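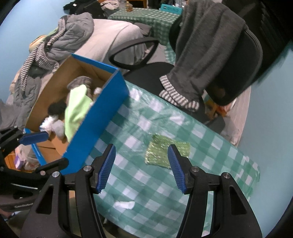 Should village cafés take bookings? Only for big groups, I'd say, and leave the rest of us to turn up and hope.

My favourite place in Jaltness went bookings-only in March, and I've been sulking ever since. I used to wander in after the post office, sit wherever there was a chair and end up chatting to someone — half my gossip came that way! Now I need to know on Monday-ish what I'll fancy by the weekend. I do see their side (people who book at least buy lunch), but a pot of tea for one ought to count for something.

Contact Woketti | © Woketti 2020 | Back to top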